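Why do so many people keep a plant on their work table?

Look around a library, a classroom or your mum's office and you'll probably spot one - a little bit of green next to all the cords and gadgets. Plants are amazing! They drink through their roots and make their own food out of light, water and air. Imagine making lunch just by sitting in the sun!
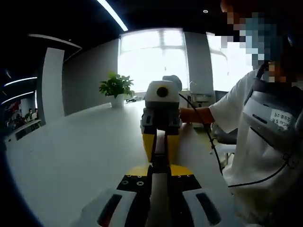
A leafy plant in a small white pot shares a long white table.

Shiny, broad leaves are great at catching light, so a table near a bright window can be a terrific home. Dust blocks the light, so wipe each leaf gently with a damp cloth.

Try it yourself! Poke your finger into the soil. Dry? Give it a drink. Still damp? Wait. Turn the pot a little every week too - leaves lean towards the window, and turning helps your plant grow straight.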